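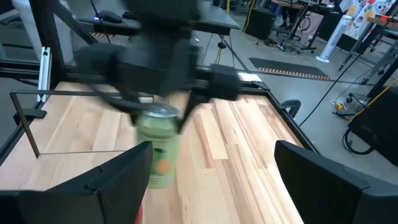
Kirnbridge workshop, bench and table check
Checked by: Ivana Orellana
Date: 9 May 2021

1. Tabletop surface — OK
Still a lovely piece of wood, and I do enjoy looking at all those blonde and honey colored strips. I ran my palm along every one and found no splinters. It wants a coat of oil before October, please, and do let it soak in overnight.

2. Metal frame around the table — OK
Corners felt smooth and nothing wobbled when I leaned on it, which I did with some enthusiasm.

3. Clamps — NEEDS ATTENTION
The curved handle on the right at the far end turns more stiffly than I'd like. Cristóbal, could you put a drop of oil on it when you have a minute? The one near the left edge is snug.

4. Upright post, left side — OK
Bolts tightened a quarter turn. Job 331 can be closed, and thank you to whoever wrote it up so clearly.

5. Drinks at the bench — COMMENT
I know it gets warm in there and I'm the last person to come between anybody and a cold drink, but open cans stay off the wood. Sealed ones are fine. Spills go on the sheet by the door, even the tiny ones — I promise not to fuss.

6. Floor — OK
Concrete swept and dry, cables still lying on the right-hand side.

7. First aid box — NEEDS ATTENTION
Low on the small bandages. I've asked Gurden to send more under order 736.

Next check: Cristóbal Painemal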